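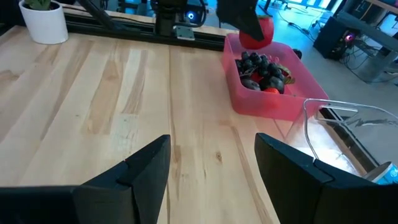 Thread on the result we've been sitting on since April. Short version: for two-arm tabletop tasks, we got better policies by throwing out most of the idle time of the waiting arm during training. We started with fruit and a bin. It's a good task for this because one arm is often busy while the other has nothing to do, like here, where one gripper has the apple at the back edge of the pink bin and the other is open over bare table. Those stretches look harmless. They were hurting us.

1/ Background. We train by imitation. A person drives both arms, we record the wrist cameras and joint positions, and a network learns to predict the next chunk of motion for both arms at once. One network, one output vector, both arms.

2/ The trouble is that people don't use both hands equally. In our recordings one arm is usually parked. The network sees so many examples of "stay put" that staying put becomes the safe guess for either arm. At test time you get freezing. The arm reaches the fruit, hovers, and never closes.

3/ Jinlong Ding spotted it first while looking at loss curves split by arm. The loss on the parked arm dropped almost to nothing very early. The loss on the moving arm barely changed for a long time after that. The combined curve looked great and told us very little.

4/ What we tried first: dropping every time step where either arm was still. Bad idea. Some pauses matter. If the left arm is waiting for the right one to clear the bin, the wait is part of the skill. Policies trained this way bumped arms a lot and we stopped the runs early.

5/ What worked was per-arm masking. Every time step stays in the data. If an arm hasn't moved for 15 steps and won't move in the next 15, we zero out its share of the loss. The other arm's share is left alone. Pauses near the start or end of a motion still count, so the policy still learns when to wait and when to go.

6/ Data: 3,000 demonstrations, all collected on the same pair of arms in the Durnham lab. Fongchan Phetsri and Ketsara Ongart did most of the driving. Fruit positions changed every episode, and the bin moved around too. Same network size and same training length for all 3 versions (no mask, drop everything, per-arm mask).

7/ Test: 109 trials per version, same starting layouts for each. A trial passes if every fruit ends up in the bin with no human touching anything. No mask passed 61. Per-arm mask passed 88. We cut off the drop-everything version before it finished its set, so I won't quote a number for it.

8/ Most of the gain came from fewer freezes. Freezes ended 34 trials with no mask and 9 with the mask. Drops and missed grasps were close to the same in both. So this doesn't make the grasping better. It gets the arm to commit to a grasp it already knew how to do.

9/ Things that still go wrong: grapes. A bunch changes shape when you squeeze it, and the fingers often come away with part of it or none. Strawberries are small enough that the wrist camera loses them behind the finger at the last moment. Masking does nothing for either problem.

10/ Does the 15-step window matter? Some. Shorter windows started eating the useful waits and we saw collisions again. Longer windows drifted back toward the unmasked result. We picked it on one task, and I'd expect to retune it for anything with a different pace.

11/ Waraporn Wattanapong asked whether you'd get the same thing by training two separate networks, one per arm. We ran a small version of that. Freezing went down, but the arms got worse at staying out of each other's way. Not enough trials yet to say more.

12/ Limits. One lab, one pair of arms, one family of tasks. The people driving were all experienced, and a beginner's pauses probably look different. Prodromos Ververidis is setting up the same test at Tidotthorpe with new drivers and a folding task.

13/ The mask itself is a few lines in the data loader. We'll post the code with the write-up once the Tidotthorpe runs are in. If you have two-arm data with a lot of parked time, try plotting your loss per arm before changing anything else.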